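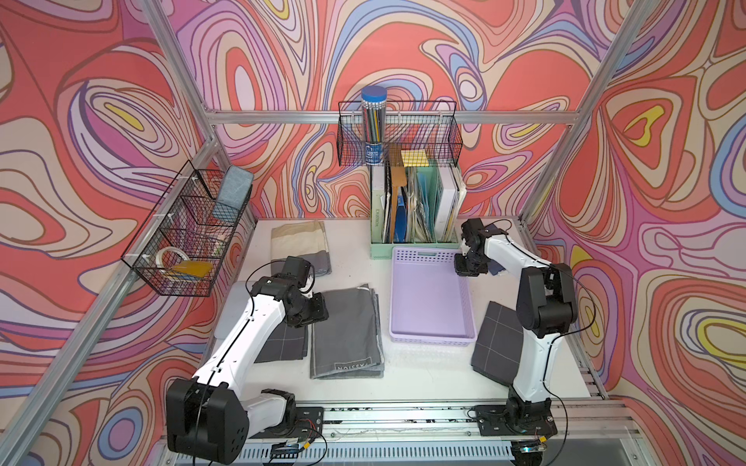 Folding and sorting small textiles – speaker notes
Ulwood session, Bart Claeys

Slide 1. Title. Leave it up while people sit down. Handouts are at the door, one per table.

Slide 2. Scope. Small flat textiles only: dishcloths, hand towels, cleaning cloths. Bed linen was covered in March and I will not repeat it. Refer questions on fitted sheets to the Tatdale notes.

Slide 3. The stock. The Stistent guest house keeps 200 cloths in rotation across 26 rooms. Over one year that came to 2884 folded pieces through a single linen cupboard. Pause here. Most people in the room will have a smaller cupboard and the same problem.

Slide 4. Sort before folding. Order of sorting: use first, then size, then color. Color alone fails with grays. A plain gray cloth and a dark one with a light grid look alike on a shelf with poor light, and they end up in one pile.

Slide 5. The fold. Halve lengthwise, halve again, then thirds. Press out the air with the flat of the hand after each step. If the cloth has a stripe at one end or a printed word near an edge, finish with that side up and outward. The pile can then be read from the front.

Demonstrate twice. Second time without talking.

Slide 6. Trays. Shallow, with a slot for a label. Perforated rims are fine. One kind of cloth per tray, folded edge toward the user. Write the label before filling the tray – afterward it tends not to get written.

Slide 7. Stack height. Jansen stacks to the rim and stops. I allow two cloths above it on an open shelf, none in a closed cupboard, where the top one catches on the shelf above.

Slide 8. Towels. Thicker, so they go at the back or on a shelf of their own. Do not mix with thin cloths in one stack; it leans.

If time is short, skip 7 and go straight to towels.

Slide 9. Questions. Expect one on rolling. Answer: rolling suits drawers. On shelves the rolls come undone when the front one is pulled.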